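FODITPORT SCOUT DISTRICT OPENS REGISTRATION FOR OCTOBER CAMPOREE AT GULENT

FOR IMMEDIATE RELEASE

FODITPORT – The Foditport Scout District today opened registration for its fall camporee, which will be held in October at the Gulent camp property on the north side of Bendik Lake. The district expects around 200 youth and adult leaders to attend. Packs, troops and crews from every part of the district are invited, and units from the neighboring Sutherland district may register as guests once local units have been placed.

The camporee returns to Gulent after a period in which the property was closed for work on its water line and main access road. Both projects are complete. The lower parking area has been regraded, the bridge on the camp road has been reopened to cars and light trucks, and drinking water is again available at all campsites.

"Gulent is where many of our families camped for the first time, and we are very pleased to bring the district back," said Fraser Carnegie, District Chair. "Our unit leaders asked for a program with more patrol skills and more free time in camp. The schedule for this fall reflects both requests."
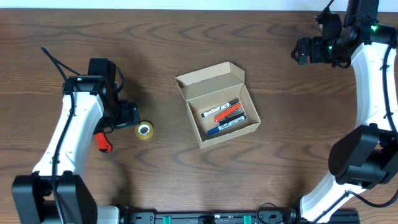

Box and roll of tape on the tabletop.

The program is built on patrol stations, which open Saturday morning after flag raising and close before supper. Stations include map and compass, fire building, first aid, knots and lashings, and camp repair. Patrols may visit the stations in any order and will carry a score sheet signed by the station leader. A patrol that arrives at a busy station should move on to the next and come back later in the day. Cub Scouts attending as day visitors will have their own program in the meadow beside the dining hall and do not need score sheets.

Awards will be given at the Saturday campfire. The camp spirit award, last presented at the spring gathering, will be returned to the district by the current holder before check-in closes. 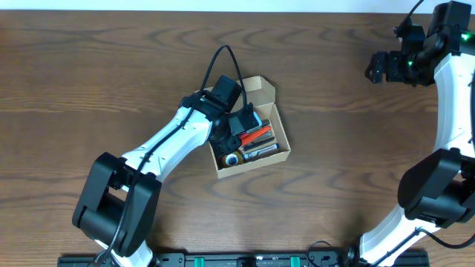 The camp repair station is new to the camporee and calls for each patrol to supply its own kit. Patrols will be given a torn tarp, a broken tent pole and a pack strap that has pulled loose, and will be scored on whether the repair holds and how well the work is shared. Kits should fit in a single container. A plain open cardboard box is acceptable, with the small items packed closely together and a roll of tape laid in where it can be reached. A tool with a bright handle, such as an orange-red one, is easier to find in the grass and is recommended. Knives and saws may be carried only by Scouts who hold the proper card, and the card must be shown at the station. Fuel, glue in glass bottles and powered tools are not permitted.

Each troop may register up to 4 patrols. Troops wishing to bring more should write to the district office before registering, and will be placed on a waiting list in the order their requests arrive. Patrols of fewer than three Scouts will be combined with another patrol from the same unit or, with the agreement of both leaders, from a different one.

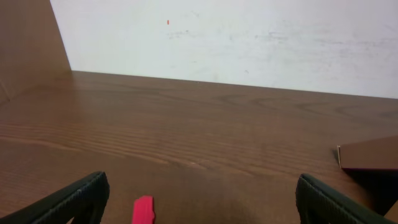 Unit leaders are asked to send final rosters with their payment. A roster sent without payment will not hold a campsite. Changes of name may be made up to check-in at no charge, but refunds will be limited to cases of illness or family emergency after rosters close. Health forms for all youth and adults must be handed in on arrival, and the camp office will keep them for the length of the event.

Cost should not prevent any Scout from attending. The district has set aside $2,000 for camp assistance this fall, to be used for registration fees and for the loan of tents and sleeping bags. Requests are handled by the district office and are kept private. A unit leader may apply on a family's behalf, or a parent may contact the office directly.

Units will cook by patrol on Friday night and Saturday. Sunday breakfast will be served in the dining hall – cold cereal, fruit, milk and coffee. Menus for patrol cooking should be planned with food allergies in mind, and any allergy must also be marked on the roster.

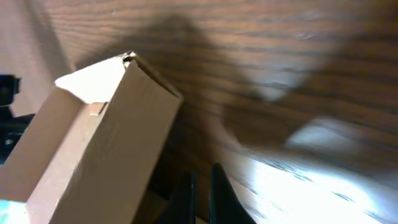 Ginevra Fiore said the camp repair station was the part of the schedule her own troop had asked about most. The Scouts had sewn a patch or two at meetings, she said, "but they have never had to fix a tarp with the whole patrol watching," and she hoped other units would practice before October as well.

Check-in begins at 5 p.m. on the opening day at the lower parking area. Vehicles will not be allowed past the bridge after check-in except to deliver trailers, and trailers must be left with wheels blocked. Campsite assignments will be posted at the camp office. Pets are not allowed on the property.

Registration forms, the full schedule and the repair station rules are available from the Foditport Scout District office and on the district website.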